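Losano opens rental of its two-arm cell to small workshops

From April, Losano offers its two-arm work cell for monthly rental, and our members can ask for it at a reduced price. Until now the cell was only for sale, and for most small companies the sum was too high for a first try. The rental costs 384 euro per month, with a minimum of 33 days, and the transport is paid separately.

The cell is delivered with two arms on a common base rail, a gripper for each arm, an aluminium frame with side walls, and baskets which hang on the walls and can be moved. The software is from Bandus. It lets you guide the arms by hand through a task and save the result. Eulalia Benítez from Losano visited us to explain the offer, and she was quite open about its limits. Hard parts with a fixed shape are learned in one morning. Soft things need more patience.

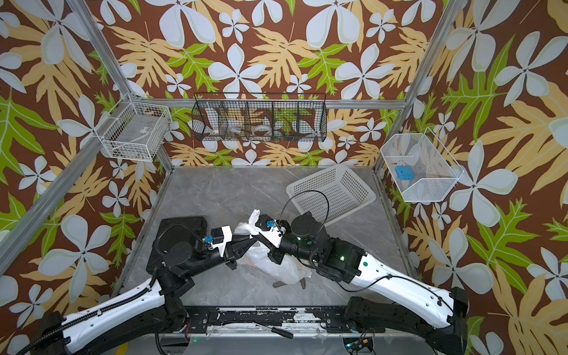
Thin plastic is the most difficult material in her opinion, as it folds differently each time and both grippers must pull with care. For this kind of work Losano recommends the softer finger set by Lekell, which you can add to the rental for a small fee. We would advise to take it from the beginning if you work with bags or film.

One of our members, the packaging firm Kováčik, has already rented the cell for a test period of eight weeks. They are satisfied with the support by telephone, which answers from 7 in the morning, but they found the manual too short in the chapter on changing the fingers. Losano promises a new version – until it is ready, you can ask for the printed notes from the training.

The training takes one day and is included in the price for two persons. You need a solid table, a normal socket and enough free space on both sides to reach the arms. If you are interested, please write to our office and tell us which task you have in mind, so that Losano can say beforehand if the cell is suitable for it.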